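# Cutlery keeps sliding off a smooth-topped table

**Yazzie** – 2022-05-21

We have a small rectangular table, light wood with a very smooth finish, standing on glossy white floor tiles. Forks and spoons get nudged over the edge at nearly every meal. The table is 63 cm high. Is this a levelling problem or a laying problem?
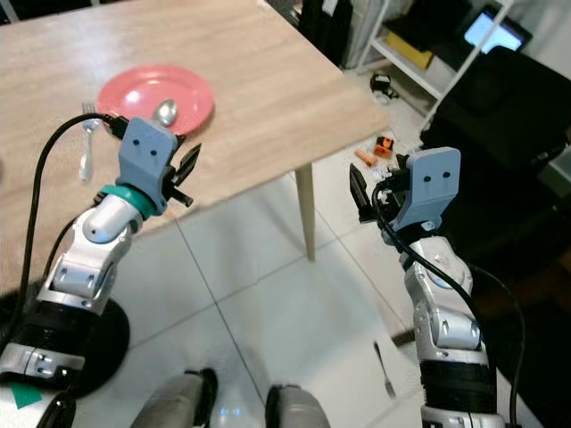

**Tikonier**

Check the level first. Put a spirit level along the top in both directions, then fit felt or cork pads under the short leg. On large tiles a leg can easily stand half on a grout line, so move the table a few centimetres before you pad anything. After that, look at how the places are laid. A spoon left on a plate, as on the coral-pink one, rests on the plate and swings round when the plate is touched. The fork beside it, flat on the wood, is better placed. Keep handles 3 cm in from the edge. Anything that has been on the floor goes to the sink before it goes back on the table.

A cork mat under each setting also helps. Cut it 12 cm wider than the plate – that leaves room for a fork on one side and a spoon on the other.

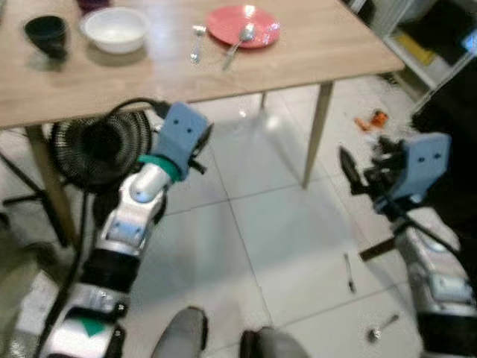
Mats should be wiped and dried flat. If they are put away damp they curl at the corners, and a curled corner tips cutlery as readily as a plate rim does. Rubber-backed mats grip better, but some of them mark oiled wood, so try one on the underside of the top for a week.

**Trenditz**

Had the same. Bought heavier forks, made no difference. Mats did.

**Sollix**

Agree with the mats. I would skip the felt on tiles, it picks up grit. Cork is fine.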